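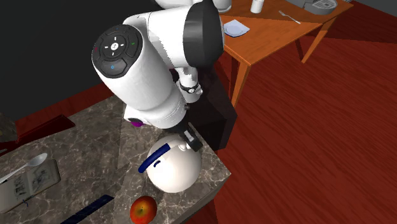 The ticket was opened on a Monday by our kitchen chores group, and I've left it running as one long log because whoever picks up the teapot task after me will want the whole tale. The complaint, as first written, was "arm keeps letting go of teapot, please fix grip force". It turned into something rather different. We run the tidy-up routine in Plumik, our simulator, and the job is the sort of thing any of us does after breakfast without thinking: clear the counter, put the pot somewhere sensible, leave the fruit alone. The scenario is called Grevmont, and people who know the older kitchens should note that this one has the marbled counter, with an apple sitting very close to the pot and a spoon laid across a flat thing like a closed book. The pot is the round cream one with the dark blue handle, and the gripper comes down to it on the upper right side, by the little white knob. Keep that approach in mind, as most of what follows comes back to it.

Status: closed, with one follow-up open
Area: household tasks, counter clearing
Simulator: Plumik
Planner: Skusteo
Scenario: Grevmont

First entry, morning

Ran the task as reported, with no changes. The arm reached the pot, closed, lifted, and the pot swung and dropped back on to the stone. I ran it a second time, got the same thing, and went to make a cup of tea, which I managed on the first attempt (I did feel a bit smug).

The log from Skusteo says the grasp was good. It says so every time. The contact check passes, the lift begins, and then the pot is reported as "held" for quite a while after it has left the fingers. So we had two faults and only one of them had been reported. I've split the second one off and will come back to it at the bottom.

Second entry, before lunch

Tried the thing the ticket asked for and put the grip force up. The pot stayed in the fingers a little longer and then went off at speed towards the back wall. I'm sure we have all done this at some point, and I'd ask everyone very kindly to stop suggesting it. The body of the pot is glossy and round, and squeezing a ball harder near the top mostly persuades it to leave.

Put the force back where it was. Please leave it there.

Third entry, early afternoon

Had a look at the friction settings for the pot. They had been copied over from a mug in one of the Beaudoin kitchens, back when we were in a hurry to get all 201 objects in. The mug is rough and straight-sided, so the value did it no harm. The pot had inherited the surface of something it is nothing like. I gave it a value closer to glazed crockery, and of course the success rate went down, because the old number had been flattering us. That was a disappointing half hour, but I would much rather know.

I then set off a batch of 200 runs and left them going.

Fourth entry, late afternoon

The batch had finished, and the failures were nearly all of one kind. Skusteo picks its grasp from the nearest bit of the object it can reach without bending the arm awkwardly. From where the base stands, beside the counter, that means the near side of the body. The handle is over on the other side of the pot, and the planner gives it a poor score for being a longer reach. A person would go for the handle without a second thought, even if it meant shuffling round the worktop. The planner has no idea what a handle is for. To Skusteo it is a thin piece of teapot, slightly further off than the rest.

So I marked the handle as the preferred grasp and raised the cost of the body. The first few tries were lovely to watch. Then the arm caught the apple on its way round and rolled it off the counter, which the scoring counts as a fail, and quite right too. I have had worse from visitors, but we did say leave the fruit alone.

Fifth entry, next day

Added a waypoint so the arm goes up and over before coming down to the handle. It costs 2 seconds. I know there will be grumbling about the time, as the target for counter clearing is already tight, but nobody at home cares whether the teapot is moved two seconds later. They care whether it is in one piece.

Ran the long batch overnight, 2,000 runs, with the new surface value, the handle preference and the waypoint all switched on. No drops from slipping. A small handful of fails where the pot was set down too near the edge, and those belong to the placing step, which has its own ticket.

What to change if you have the same trouble

Look at the surface value before anything else, and check whether it was copied from another object. Then turn on the grasp display and see which part of the thing the planner is heading for. If it has a handle and the planner is ignoring it, add the handle preference in the object's own file. Don't do it in the general settings, as I did at first, because it made the arm very strange about saucepan lids. Leave grip force alone.

Still open

The "held" flag. It needs to be checked throughout the lift, where at present it is checked once, at the start, and then believed for ever. I've moved this to a fresh ticket and set it to high.

A few words for the chores group

Someone asked me under the original report whether this means we can say the arm does the washing-up yet. I would say no, and I'd be grateful if that didn't find its way on to a slide. What we can say is that it moves one teapot, in one simulated kitchen, with the pot always starting near the same corner. Nothing in these runs had tea in it. A full pot is heavier and the weight shifts about as you tilt it, and the lid is a separate worry altogether. I'd like the next scenario to have a part-filled pot, and after that one where the handle is turned right away from the arm, so that it has to nudge the pot round first. My own guess is that the nudging will be harder than the lifting.

I'm very pleased with where this has got to, all the same, and thank you to everybody who sent in logs. Closing this one. If the pot drops again, reopen it here and attach the planner log with the surface value you were using.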